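关于我们

最后更新:2023-04-08

Usel 是一个做示范数据的小公司。我们的工作很简单,也很慢:由操作员控制机械臂,把一件日常的小动作做完,同时记录画面和每个关节的位置,然后把这些记录整理好,交给做学习算法的团队。他们用这些例子来训练模型,我们负责让例子是干净的、可以相信的。

公司开始的时候只有一张台面和一只机械臂,第一个任务是叠毛巾,做得不太好。后来我们决定先做更小的事情:拿起,移动,放下。到现在,这一类任务仍然占我们工作的大部分。

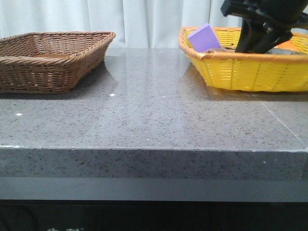

篮子任务,台面固定机位。

我们内部把篮子任务叫做 Truvasska。它的规则写在一页纸上:两个篮子,一组小物件,一次只拿一件。物件的种类是故意选得不一样的,有方的,有圆的,有形状不规则的。如果全部都是方块,模型很快就学会了,可是换一个胡萝卜就不会了。这个道理我们是花了一个夏天才明白的,那年八月的记录后来大部分没有使用。

一条完整的记录,我们叫做“一段”。Truvasska 第一版一共有 4000 段,每一段都经过人工检查。检查的时候主要看三个问题:动作有没有中断,各个相机的时间是否对齐,文字说明和动作是否一致。在第一版的检查中,有 253 段被退回重新录制。失败的动作我们不一定删除,夹空了再夹一次,对学习也是有用的,但是必须标记清楚。

腕部的相机和固定的相机,我们都保留原来的画面,不做美化。模糊的画面也会留下一部分。机械臂移动的时候,腕部相机看到的世界本来就不是很清楚,模型以后在工作中也要面对这样的画面。

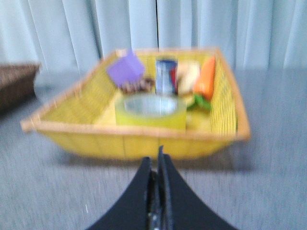 Czerwiński 来信说,他们以前自己采集数据,最头疼的是每个操作员的习惯都不同,有人从左边开始拿,有人总是先拿最大的,模型就把这些习惯也一起学去了;他们希望我们在每一段里注明操作员的编号和拿取的顺序。这个意见我们接受了。从第二版开始,每一段都带有这两项内容,操作员只用编号,不写姓名。

新的操作员来到 Usel,先不录制正式的数据。他们要做 101 段练习,由另外一位同事看过,才可以开始。练习的内容包括慢速接近、对准、松开以后先停一下再离开。最后这一点看起来很小,但是松开得太急,物件容易翻倒,这一段的结尾就不好用了。每次连续操作不超过 20 分钟,然后必须休息。人累了,手就会抖,数据里面是看得出来的。

我们的合作方式有两种。第一种是直接使用已经整理好的数据集,第二种是按照您的任务重新采集。Sosov 项目属于第二种,内容是在厨房的抽屉里面分类餐具,目前还在进行,完成以后会在本站说明。如果您的任务需要特别的夹爪或者特别的物件,请提前寄给我们,我们会先试录几段,请您看过再决定。 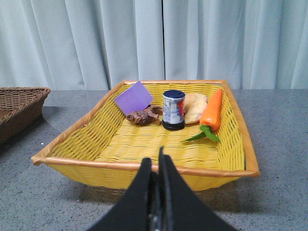 文/Usel 数据采集组

常常有人问我们,为什么不全部在仿真里面做。仿真我们也用,主要用来检查任务的设计是否合理。可是编织的篮子有弹性,软的东西被夹住以后会变形,这些在真实的台面上录下来比较放心。我们没有反对仿真的意思,两种方法可以一起使用。

我们的团队不大,回信有时候会慢一些,请您谅解。想参观采集室的学校和公司,请先写信说明人数和想了解的内容。录制期间室内需要保持安静,参观一般安排在两次录制的中间。

联系我们:请使用本站的联系表格
© 2023 Usel 版权所有 | 返回顶部
本网站使用 Cookie 来改善您的浏览体验。继续浏览即表示您同意我们使用 Cookie。 [接受]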